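Notes from the Purncombe group: the grip log

I promised last time I'd say something about the checklist, and three of you have now written to ask where it's got to, so here goes.

We started it in February as a single sheet. Carola Ruppert wanted a rule for when a recording session with the hand-held grippers counts as good and when it gets binned, and up to then we'd each been deciding for ourselves (I was far too soft, I'll admit - I kept nearly everything). The sheet had 11 points on it. It now has rather more, and I'd like to get it back down before the Penora people see it!

The point we argue over most is the marker check. The square marker has to be flat, clean and fixed tight before you pick the gripper up, and you look at it again when you put it down. If it has shifted, the whole session goes, even the early part that was probably fine. Lajos Pap thinks this is harsh. I did too, until I spent a weekend going back through 200 of my own clips.

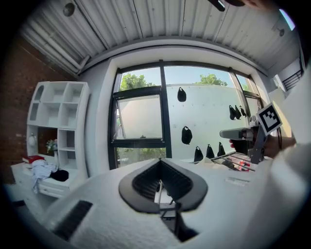 The next one is tidying, or the lack of it. Our first draft said to clear the room before you begin, and I'd like that struck out. People's homes have cloths and books and shopping lying about, and if we only ever record in spotless rooms we'll learn very little about real ones. What I'd ask for instead is a quick look round for anything private: letters, screens, family photos. Put those away and leave the rest be. Anyone else at home should be told before you start, and they can say no at any point, including afterwards.

Then there's pace. Please don't rush! The Pravia sessions were lovely and careful to begin with and got quicker and sloppier as the afternoon wore on. I'm suggesting a proper break between tasks, with the gripper down on the table and the kettle on. Kohlhase already do this and their notes are a pleasure to read.

One small plea about file notes. Write down which hand held which gripper, every time, even when it's the same as before. I've got 3080 clips in the shared folder and a good many of them just say "as usual", which helps no one, me included.

Comments on the new draft to Carola, please, and she'll pass the grumpy ones on to me.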